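April, late evening

What a day! I got the three-finger hand running on the arm at last, and I am far too wound up to sleep, so this goes on paper while it's fresh.

Lok-yiu had left me the wiring notes from Windale and they were perfect (I take back everything I said about his handwriting). Bolted up before lunch, talking to the controller by 2, and from then on I hardly looked at the clock. The old parallel gripper is in its box under the bench. I thought I'd miss it - I don't, not yet anyway, though it was always quicker to home and I should be fair about that when I write the comparison for Salamatu.
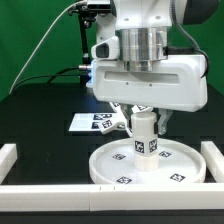
The closing force is what I most wanted to understand. At the low setting the hand feels almost shy, and I kept nudging it up a little at a time, saving each run, until I had 1,538 rows in the log and a cold cup of tea. I used the white cylinder for all of it, standing up in the round tray, and I'm so glad I talked Ubaldo into letting me put tags on everything. With two side by side on the cylinder and four more on the tray floor, I can work out how far the part has turned relative to the tray, and that's the number I've been guessing at since winter! The fingers have their own markers too, on the white ones, so next I want to plot finger against cylinder and see which of them moves first.

The green backdrop still looks silly to me, but Lauri swears by it for cutting out the background and he's usually right about cameras. I haven't tried his masking script yet.

Things to sort out: the speed limit is stuck at 100 after a restart, whatever I type in. Ask Leonie if the Sutgate controller did the same. Also the cable along the side of the hand makes me nervous on big wrist turns, and I'd like a softer loop there before we try anything fast.

Leonie wants to bring the Floltevura hand over and run both on the same tray. Yes please! I've already cleared a folder for it. Need to find the longer bolts first, and I have a feeling they're in my coat.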